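Guiar la mano, grabar el gesto

2024-04-02

En el taller de Flimstead, enseñar a un robot a coger una pieza pequeña empieza con un operador al mando a distancia. Mueve un brazo maestro y el segundo brazo, el que trabaja sobre la mesa, reproduce la trayectoria. El sistema Stalleo registra posiciones articulares, apertura de la pinza e imagen de muñeca. Cada tarea exige hasta 200 demostraciones; el archivo suma 2,987 desde octubre.

La fase crítica es la aproximación. Con un cilindro naranja de pie sobre la mesa, los dos dedos deben quedar a ambos lados antes de cerrar. Si uno toca primero, la pieza vuelca y el episodio se descarta. 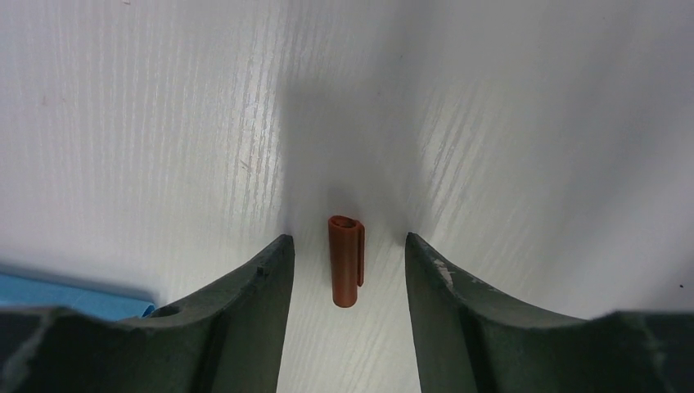
El operador aprende pronto a frenar antes del cierre. Esa pausa también queda en los datos, y el modelo la imita: las primeras políticas se detenían sobre la pieza sin decidirse. Siu, la herramienta de depuración, recorta ahora los tramos sin movimiento.

El guiado manual, con el brazo en modo libre, se reserva para inserciones. Transmite mejor el contacto —la resistencia se nota en la muñeca—, pero la mano del instructor tapa a veces las cámaras fijas.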